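Keeping two arms happy beside a sink
By Thư Lưu
March

Ask Marjatta Ojala about her favorite part of the Flunley cell and she goes straight to the cables. She looks after the two-armed kitchen setup at Guvarham, and she can talk about strain relief the way other people talk about their dogs.

"Everyone wants to hear about the software," she says, laughing. "I want to show you a cable tie!"

Her morning starts with both wrists. She checks the bracket screws, moves each joint through its full reach by hand and watches what the cable does. Too tight and it tugs at the connector; too loose and it finds the nearest dish. "You want a nice lazy arc — one that never has to think."
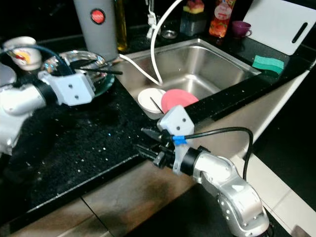
Loredana Testa would go further and run every cable inside a sleeve, arguing that a bare loop near a sink will snag sooner or later. Ojala has heard this many times and has tried it. The sleeve made the wrist stiff, she says, and she lost the small, careful motions she loves most.

So she stayed with ties and tape, and replaces them before they look tired. The fingers get the same treatment. She wipes them down at noon, closes them on a strip of paper and pulls. If the paper slides out on one side, the fingers have drifted and she sets them again.

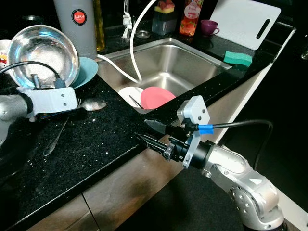
"Then comes the log," she says. Every 600 cycles she goes over the wrist bolts with a torque driver she bought in 2005 and won't lend to anybody. Grip force gets a line in the notebook too, along with any odd noise. She once heard a dry bearing from across the room and was delighted about it for a week.

The wrist cameras take the most patience. Calibration drifts if a bracket gets bumped, so she repeats it on Tuesday, with the lights set the same way each time.

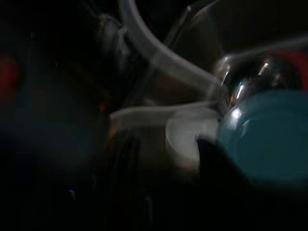 A fast move will smear the picture whatever you do, she adds, so she has the arm pause before it closes its fingers. It costs a little time and she thinks it's worth every bit. Next on her list is a quick-release bracket from Tapia, still in its box. "I've been saving it," she says. "I'm going to have the best afternoon."

Contact | © Grandar | Back to top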